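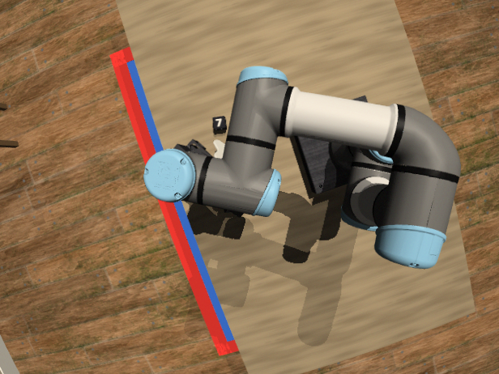

이미지 제공: Lakeo

석재 자투리 활용 디자인 협의회 정기회의 회의록

일시: 목요일 오후
장소: Ekbridge 전시장 소회의실
참석: Aurelio Calvo(디자인 자문), Lakeo 생산팀장, Lakeo 영업 담당, Vimovton 채석장 소장, Escobar 석재가공 대표, Escobar 현장반장, Ekbridge 전시기획 담당, 협의회 간사(기록)
불참: Vimovton 물류 담당(사전 통보)

개회
참석자 8명으로 성원이 되어 간사가 개회를 알림. 지난 회의록은 두 군데를 고쳐 승인함. 보관 장소 표기를 "Escobar 제2야적장"에서 "Escobar 뒤편 야적장"으로 바꾸고, 트래버틴 판재의 마감 표기를 "연마"에서 "혼드"로 정정함.

자투리 판재 재고 조사 결과
Escobar 현장반장이 재고 조사 결과를 보고함. 뒤편 야적장에 보관 중인 자투리 판재는 모두 232장이며, 대부분 석회암과 백색 대리석임. 화강석은 따로 세워 두었으나 받침목이 낡아 교체가 필요함. 이 가운데 22장은 관통 균열이 있어 가구용으로 쓸 수 없다고 판정함.
Vimovton 소장은 균열 판재를 바로 파쇄장으로 보내지 말고 작게 재단해 볼 것을 제안함. Escobar 대표는 재단 공임이 판재 값보다 더 나올 수 있다고 함. 논의 끝에 균열이 한쪽에 몰린 판재만 따로 골라 시험 재단하고, 나머지는 조경용 쇄석으로 넘기기로 함.
재고표에 원산 블록 번호가 빠진 항목이 여럿 있다는 지적이 있었음. 블록 번호가 없으면 같은 무늬끼리 짝을 맞추기 어려우므로 Vimovton이 출하 대장과 대조해 보완하기로 함. 대장 일부가 수기로 작성되어 있어 시간이 걸린다는 점은 양해함.

벤치 시제품 검토
Aurelio Calvo가 자투리 판재로 만드는 실외용 벤치의 도면을 설명함. 좌판은 석회암 판재를 세워서 겹쳐 붙이는 구조이고, 윗면만 얕은 곡면으로 깎음. 판재마다 두께가 조금씩 다른 점을 감추지 않고 줄무늬처럼 드러내는 안임.
Lakeo 생산팀장은 접합면의 두께 편차가 크면 접착층이 고르지 않아 겨울철에 벌어질 수 있다고 함. 접합 전에 양면을 한 번 평탄하게 갈아 낼 것을 요청함. Calvo는 접합면을 가는 데에는 동의하나 겉으로 보이는 옆면은 톱자국을 그대로 두기를 바란다고 답함.
Escobar 대표는 톱자국 면에 때가 잘 끼고 청소가 어렵다는 관리 측 불만을 예전에 받은 적이 있다고 함. 절충안으로 앉는 사람의 다리가 닿는 앞쪽 옆면은 브러시 마감으로 하고 뒤쪽은 톱자국을 남기기로 함.
좌판 하나의 무게는 약 4명이 들 수 있는 정도로 예상됨. Lakeo 영업 담당은 설치 업체가 난색을 보일 수 있으니 좌판을 둘로 나누는 방안도 도면에 넣어 달라고 함. Calvo는 나누는 위치에 따라 무늬가 끊긴다며, 판재 경계에 맞춰 나눈 도면을 따로 그려 오기로 함.

발수제와 표면 처리
석회암 좌판에 바를 발수제를 두고 의견이 갈림. Lakeo는 침투형을, Escobar는 자체 야적장에서 써 온 도막형을 추천함. 도막형은 색이 짙어 보이고 가장자리가 들뜨는 경우가 있다는 의견이 나옴. 침투형은 다시 바르는 시기를 눈으로 알기 어렵다는 점이 단점으로 꼽힘.
같은 판재에서 잘라 낸 시편에 각각 발라 야적장 북쪽 담 옆에 두고, 겨울을 난 뒤 비교하기로 함. 비교용으로 아무것도 바르지 않은 시편도 함께 둠. 시편 뒷면에 블록 번호와 바른 날짜를 유성펜으로 적을 것.

Ekbridge 전시 건
Ekbridge 담당이 12월 전시 배치안을 설명함. 협의회 자리는 안마당 쪽 출입구 옆이며, 바닥 하중은 문제가 없음. 다만 출입문 폭이 좁아 큰 판재는 눕혀서 들어올 수 없고, 세워서 운반틀에 실어야 함. Vimovton이 보유한 A형 운반틀을 빌려 쓰기로 함.
전시 설명문에는 석재의 산지와 원래 용도를 적기로 함. 예를 들어 계단 디딤판을 켜고 남은 것인지, 외벽 패널의 모서리인지 밝히는 방식임. Lakeo 영업 담당은 납품처 이름을 함께 적으려면 상대방 동의를 받아야 한다고 함. 이번에는 납품처 이름을 빼기로 함.
관람객이 만져 볼 수 있는 견본을 둘지 논의함. Calvo는 마감별 차이를 손으로 느끼게 하는 것이 중요하다고 하였고, Ekbridge 담당은 모서리를 반드시 둥글려 달라고 요청함. Escobar가 견본을 준비하되 모서리를 모두 면 처리하기로 함.
조명은 위에서 바로 비추지 않고 옆에서 낮게 비추기로 함. 조명 기구 임차비는 아직 견적이 나오지 않아 다음 회의로 미룸.

비용 분담
시제품 제작비는 재단과 접합을 나누어 Escobar와 Lakeo가 각각 부담함. 운반비는 Vimovton이 먼저 내고 나중에 정산함. 발수제 시험은 금액이 크지 않아 협의회 공동 경비로 처리함. Escobar 대표는 시험 재단에서 톱날이 상할 경우의 비용도 정해 두자고 함. 결론을 내지 못하여 Escobar가 지난 작업의 톱날 소모 내역을 제출한 뒤 다시 다루기로 함.

기타
Vimovton 소장이 채석장 동쪽 사면의 작업이 당분간 중단된다고 알림. 회색 석회암 블록의 출하가 늦어질 수 있으니 필요한 곳은 미리 연락할 것.
Escobar 현장반장이 야적장 지게차 통로에 판재를 기대어 두지 말 것을 당부함.
자투리 판재를 미술대학에 기증해 달라는 문의가 있었음. 균열 판재는 다칠 우려가 있어 기증 대상에서 빼고, 운반은 받는 쪽이 맡는 조건으로 답하기로 함.

담당별 할 일
Vimovton: 블록 번호 대조, A형 운반틀 상태 확인
Escobar: 균열 판재 선별 및 시험 재단, 화강석 받침목 교체, 만짐용 견본 제작, 톱날 소모 내역 제출
Lakeo: 접합면 가공 후 접착 시험, 침투형 발수제 시편 준비
Aurelio Calvo: 분할 좌판 도면, 전시 설명문 초안
Ekbridge: 조명 견적, 반입 시간표
간사: 기증 문의 회신, 수정된 지난 회의록 배포

다음 회의는 시험 재단이 끝난 뒤 Escobar 사무실에서 열며, 날짜는 간사가 따로 알림.
이상으로 폐회함.

기록: 협의회 간사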